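# Unit 4: Sampling and Defect Rates

Read before the second meeting. Bring a calculator. 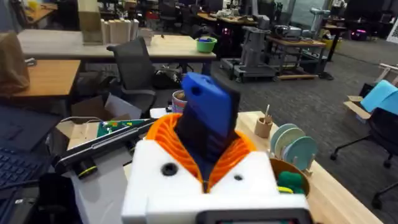
A factory can rarely inspect every part it makes. Inspection takes time, and some tests destroy the part. So we take a sample and use it to judge the whole lot.

**Terms**

- *Lot*: all the parts made in one run under the same conditions.
- *Sample*: the parts pulled from the lot for inspection.
- *Defect rate*: defective parts divided by parts inspected.

**Worked case: Wadcombe plant**

Wadcombe molds plastic clips. One lot held 2,505 clips. Inspectors pulled 83 at random and found 12 with cracks.

Defect rate = 12 / 83 = 0.145, or 14.5%

Applied to the full lot, this gives an estimate of 362 cracked clips. The true number may be higher or lower. A second sample of 83 would probably give a different rate.

**Random means random**

The Jevden plant took all 70 of its sample parts from the top tray. Parts in that tray came from the end of the run, when the mold was hottest. The sample said a lot about the end of the run and very little about the start.

**Problems**

1. Work out the defect rate if the Wadcombe inspectors had found 5 cracked clips in the same sample.
2. Suggest a better way for Jevden to choose its 70 parts.
3. Read the Horgan case in the course packet. Which lot would you reject? Show your work.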